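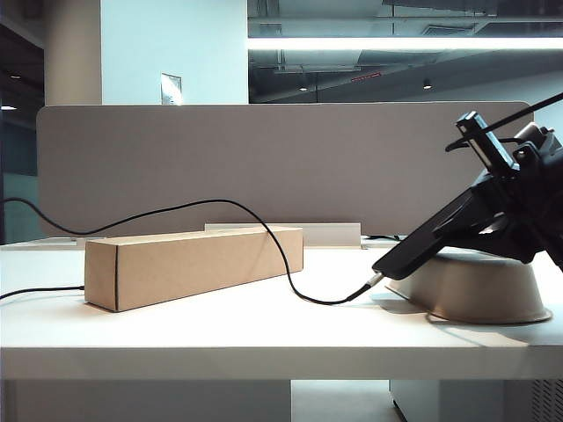
Office Layout and Furniture > Partitions and Screens
Topic: Keep the fabric partitions or take them out?

pinchbar
We rent part of a floor in Stinenport and the lease is up for renewal. The landlord has offered to take out the gray fabric partitions between the desks as part of the deal and repaint at the same time. Half the office wants them gone because the place feels closed in. The other half says they'll never get any work done without them. I have to give an answer by the end of the month and I don't have a strong opinion either way, so I'm asking people who have been through it.
Most of us are on the phone for part of the day. Carpet on the floor, hard ceiling, windows down the long side. The desks are white and would stay.

slowelevator
Keep them. We took ours out and had them back in after two weeks. The noise was worse than anyone expected, and it wasn't the loud people who caused the trouble. It was ordinary phone calls from the next desk, where you can follow every word. You stop hearing the words once there is something soft between you and the other person, even if it only comes up to your chin.
The company that took them down also charged us to put them back, so get that in writing before they start.

pinchbar
Did you put back the same ones or buy new?

slowelevator
Same ones. They had been stacked in a basement and smelled like it for a while. A couple of the feet had gone missing and we had to order replacements through Garkcombe, who are slow but do carry old parts.

tinroof88
I'll disagree with that. Low fabric screens do very little for sound. Your hard ceiling is doing most of the damage – the sound goes up, hits it, and comes down on the other side of the screen. If you have money to spend, spend it on ceiling panels and take the partitions out. You get the light back from the windows and the room is quieter than it was before.
We did this in an office with eight desks and I wouldn't go back.

slowelevator
Eight desks is a small room. I don't think you can compare it to a floor with people on the phone all day.

tinroof88
The ceiling works the same in a small room. And the poster didn't say how many desks there are.

oatmealcarpet
You're both partly right. The screen cuts the direct sound and the ceiling treatment cuts what bounces. If you only do the ceiling, you'll still hear your neighbor clearly when the two of you face each other. If you only do the screens, the whole room stays loud but the person next to you is muffled. Which one bothers your people more? Ask them that before you ask whether they like the partitions. When you ask people if they like partitions they answer about the color.

pinchbar
That's fair. The color is what most of the complaints were about. "Like working inside a filing cabinet" was a comment I got.

deskfan_b
You can recover them. The fabric on the older Mitow screens is held in a channel around the edge with a rubber cord, and you can pull it out and press new fabric in with a putty knife. It's slow the first time and then you get the hang of it. Use a fabric that lets air through or you lose what little sound absorption there is. Don't glue anything. If yours are stapled it's a bigger job and probably not worth the money.
Blue-green is a good color if you have white desks. Very dark colors show lint.

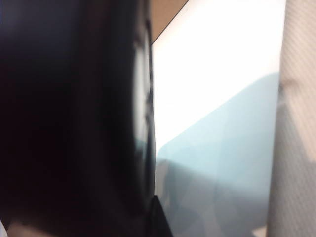

Close up, with the white sheet at right.

slowelevator
Get a bigger sample than you think you need and hang it over a screen for a few days. Colors that look calm in the store can be a lot to look at across a whole office.

mrs_stapler
One thing not mentioned yet is cables. Once the partitions go, every cord that used to run along the bottom of a panel or hang over the front of it has to go somewhere else. In our case some of the panels had power in the base and we only found out when the electrician opened them up. It added to the bill and held up the painting. Check yours now. If there are outlets in the lower part of the panel, the removal is an electrical job and your landlord may not have counted on that.

pinchbar
I checked this afternoon. No outlets in the panels, just wall and floor boxes. The cords get draped wherever people feel like it, but that was true before.

mrs_stapler
Then you're in better shape than we were. Clips under the back edge of the desk will take care of most of it.

tinroof88
For the ceiling, ask for a quote with the panels hung a few inches down. They work better with a gap behind them. Ours came from Amin and have been up for more than four years without any sagging. Dust them now and then.

oatmealcarpet
Could you try it in part of the room first? Take the screens off a single row, leave them off through a busy stretch, and see who asks for them back.

pinchbar
The landlord says it's all or none for the free removal, but nothing stops us from unbolting a row ourselves. I'll start with the window side and get a ceiling quote while that's going on. Leaning toward keeping the screens and recovering them if the quote comes in high.

deskfan_b
Keep the old fabric when you pull it off. You can use it as the pattern for cutting the new pieces.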